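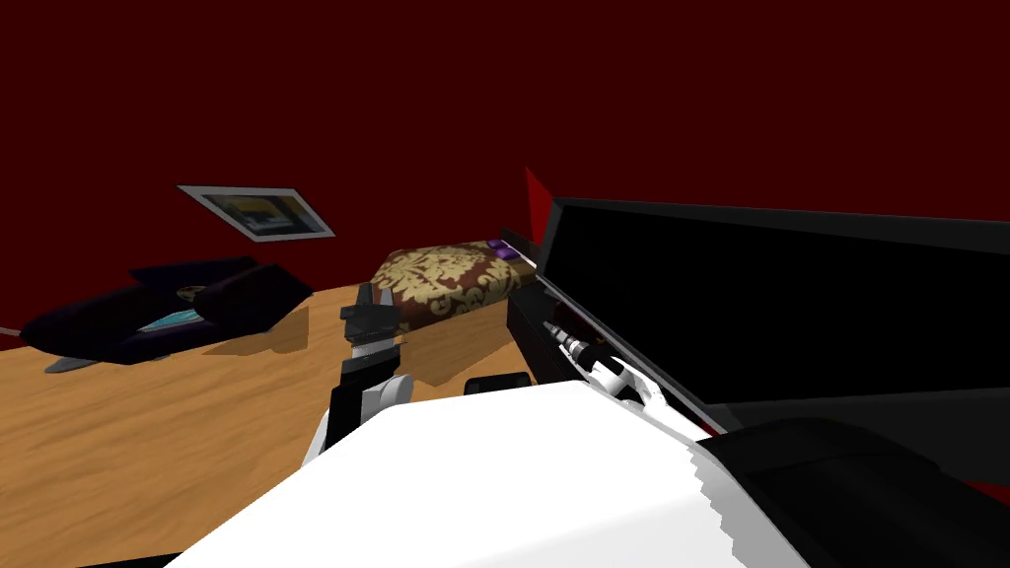
Figure 1. Simulator view, living-room layout, both arms raised. Left gripper over open floor, right arm alongside the black furniture.

Comparing End Effectors, Handout 3: What a simulator can and can't tell you about a gripper
Instructor: Pouran Safavi. Lab contact: Karthik Amarasinghe
Revised 13/03/2018

Read this before you run the comparison. Last year's reports had too many sentences like "Gripper A is better than Gripper B," with no mention of what it was better at, or whose numbers were used for friction.

1. The two grippers

The Plumholm is the short two-finger model. The Luo is the longer one with the swappable tip. You will mount each of them on the same arm model and run the same pickup list. Don't compare a Plumholm on the left arm with a Luo on the right and call it a gripper result. The arms start from different poses and reach different parts of the room, so you would be measuring the room as much as the hardware.

Figure 1 is a fair warning on that point. The left gripper has clear floor under it. The right tip is up against the edge of the big black piece, pointing toward two small purple items on the patterned cushion. Suppose the next command is "go to the purple items." The two sides are not facing the same problem, and a success rate averaged over both would hide it.

2. What the vendors say

The Vanach controller notes claim that grasp results in simulation "carry over" to hardware. Ask how that was checked. The notes give one table with 506 simulated grasps and 164 real ones, on different object sets, and no failures broken out by cause. I would not buy a toaster on that evidence. Maybe the claim is right, but the table doesn't show it.

Hongjun Han takes a kinder view and thinks the table is fine for ranking grippers, if not for predicting success. We will argue about this in class. Come with an opinion.

3. Contact is where it goes wrong

Free motion in a simulator is usually good enough. Contact usually isn't. When a tip touches furniture, the engine has to decide how much the two shapes may overlap and how hard to push back. Change the time step and you can change the answer. A still view won't settle whether a tip is touching, almost touching, or slightly inside the thing next to it, so use the contact log. If your log says no contact and your eyes say contact, write down both.

Soft objects are worse. Our cushion is a rigid block with a fabric texture on it. It looks like upholstery and behaves like a brick. Any claim about gripping soft furnishings from this setup gets a zero.

4. Camera

Part of the view is taken up by the robot's own body - the white housing at the bottom and the black part at lower right. The view is also tilted. If your pickup code assumes the floor is level in the camera view, fix that first. Sihan Jiang lost a week to it in August and blamed the Luo the whole time.

Run each gripper with two camera settings: the default one and the Ditano overhead. If the ranking of the grippers flips when you move the camera, you have learned something about the camera.

5. What to hand in

- Settings file for each run, including time step and friction values.
- Results listed by arm and by gripper, not pooled.
- Every failed grasp sorted as missed, slipped, blocked, or unknown. "Unknown" is allowed. An empty "unknown" column will make me suspicious.
- One paragraph on what your results do not show.

A full set takes around 736 minutes on the lab machines, so start early and check that the first run saved its log. Ronaldo Siqueira has the queue password. Runs with the friction left at the default value will be sent back - the default is a placeholder and the settings file says so in the second line.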